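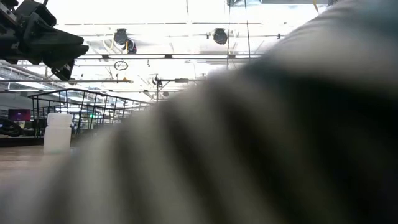 Padatham Striped Throw with Printed Patches

We've had the Padatham in the shop since June and it's still the one I end up stroking every time I walk past the shelf. It's soft, it's stripy, and it has little teal and blue patches printed all over it like stamps on an old suitcase. I brought in two other striped throws at the same time (a plain one from Geum and a heavier one from Briltirine) and the Padatham is the one that came home with me.

What I like most is that it doesn't mind being bunched up. I am not a folder. I've tried! At my house a throw gets pulled off the couch, dragged to the porch, slept under by the dog and shoved back in a heap, and a plain solid color just looks messy after that. With stripes and patches going every which way, a heap looks pretty good.

Now, storage. If you've got a deep shelf or a basket, skip the folding and roll it. Lay it out flat, turn the long sides in toward the middle, then roll loosely from the side until you've got one long sausage. Don't pull it tight. It will bulge here and there and the stripes will go wavy, and I think that's the charm of it. A rolled one stands up in a tall basket or lies along the back of a sofa, and you can grab it with one hand. 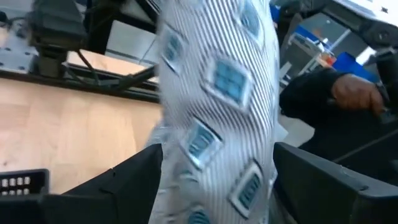
Denise Mapplebeck wrote in to say she rolls hers too, but with the patches on the inside, and that she'd been keeping it that way in a hall closet for 3 months without a single hard crease. She also wanted to know if the print would crack if she rolled it patch side out.

Mine hasn't, Denise, and I've had it patch side out the whole time. The print is soft to the touch and bends along with the fabric. What I would stay away from is ironing straight onto the patches — put a dish towel over them first, or do what I do and leave the iron in the cupboard.

Washing: cool water, gentle cycle, on its own the first time. I hang mine over two lines so it dries evenly. If you have to use the dryer, go low and take it out while it's a tiny bit damp. No bleach please, it's not kind to the teal.

Gift wrapping is available on this one. It goes out rolled, tied with a cotton ribbon, in a Preltent storage bag that you can keep using afterward. The bag holds one throw comfortably and two if you're stubborn.

We have about 20 left from this delivery, with a limit of 4 per order so everybody gets a shot at them. If you'd like to feel the fabric before you decide, ask Razia at the counter for a swatch, or put a note in the order box and she'll mail you one. Returns are fine as long as it hasn't been washed.

Page updated Wednesday, January 2, 2019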